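Breluson 4 adds receipt checking and signed updates for small app teams

Skunau, 23/08/2024

Hi, I'm Aino Rautiainen, and I run the small company behind Breluson, the license and purchase checking service for people who sell mobile and desktop apps. I usually leave our announcements to somebody with a better grip on commas, but I've been living with this release since January and I wanted to write this one myself. So it's a press release, and it's also a bit of a letter. Quote whatever you like from it.

Breluson 4 is out today. Everyone on a paid plan gets it at no extra charge, and if you're on the free plan you get nearly all of it too (the one exception is further down, under prices).

What it does

If you sell an app, at some point your code has to decide whether the person using it has paid. A lot of apps make that decision on the customer's own device, with a little yes-or-no check tucked away somewhere in the program. I wrote checks like that for years! They're quick, they work on a plane, and anyone with a free afternoon and a decent debugger can flip the no to a yes.

Breluson moves the decision to a server. Your app sends us the receipt, we check it, and we send back a signed answer that's good for that one device and that one request. An answer copied from somebody else's phone won't pass, and neither will last week's answer played back again. In older versions you had to handle the replay part yourself, and our support inbox was full of people who hadn't gotten around to it. In version 4 it's on from the start and you'd have to go digging in the settings to turn it off. Please don't. 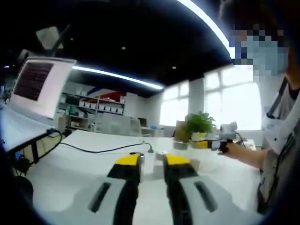

Signed updates

The other big piece is updates. Until now we checked purchases and left the delivery of new versions up to you. Plenty of our customers push updates from a plain download folder, and that always made me nervous, for their sake and for the sake of whoever installs the thing. Breluson 4 can sign each build when you upload it, and the updater in your app will refuse any file whose signature doesn't match.

The signing keys can live with us or with you. If you keep them, we never see the private half, and the dashboard only stores what it needs to check your work. Losing a key used to be a disaster and is now more like a bad morning: you set up a recovery key at the beginning, print it, put it in a drawer, and use it to swap in a new one. Yes, I said print it. I know how that sounds coming from a software company, but paper has never once asked me to reset my password.

We tested the updater with 44 app makers over the spring and early summer. Their reports were blunt, and I'm grateful for every one of them. Between them they filed 417 issues, ranging from a crash on older tablets to a very long message about the shade of green on the Approve button. The crash is fixed. The green is staying.

Working with Fröhlich and Iteck

Two other companies had a hand in this and I'd like to thank them properly. Fröhlich did the outside security review. They had the full source, they had our test servers, and they had permission to be rude. They found a weak spot in the way we were storing device tokens, we rewrote that part, and they came back and went over it a second time before we set a release date. A summary of the review is on our site for anybody who wants to read it, including the parts that made me wince.

Iteck built the new dashboard. If you've used the old one, you'll remember the settings page that scrolled forever, and the search box that only searched half of it.

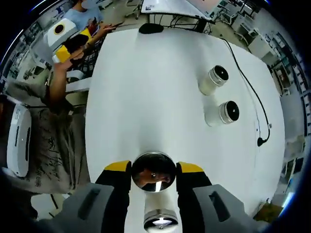
That page is gone, and so is the business of needing three browser tabs open to refund one customer. You now look up a purchase, see every device it's been used on, and cancel or reissue it right there. There's also a plain log of who on your team changed what, and you can download it as a spreadsheet. I asked for that one because I once spent an entire evening trying to find out who had switched off our own test store. (It was me.)

Moving up from version 3

Your existing setup will keep working. Version 3 apps can talk to the version 4 servers with no changes at all, and we'll keep that going through the end of next year. To get the replay protection and the signed updates you'll need to swap in the new library and rebuild. For a simple app it's a short job, mostly deleting code you won't need anymore. If you've written your own caching on top of ours, set aside longer and read the migration guide first, especially the section on offline use. Customers who spend weeks without a connection still need to be let in, and you get to choose how long the app trusts its last good answer.

One warning: the old "quick verify" call is being retired. It skipped the signature check to save a little time, and I should have taken it out ages ago. If your app uses it, the dashboard will show a yellow notice with the name of the app next to it.

Prices

The free plan now covers 3,000 receipt checks a month, and paid plans stay at the price they were. Signed updates with your own keys are for paid plans only. Free plan users can sign their builds with keys that we hold. Schools and registered charities can write to us for a paid plan at no cost, and we don't make you fill out a giant form to get it.

Availability and contact

Breluson 4 can be turned on from the account page starting today. The libraries, the migration guide and the review summary are all in the downloads section of our site. Writers who'd like a test account or a walk-through of the dashboard can reach me through the press page. I answer those messages myself, usually in the mornings, and I'm happy to get into the technical weeds for as long as you can stand it.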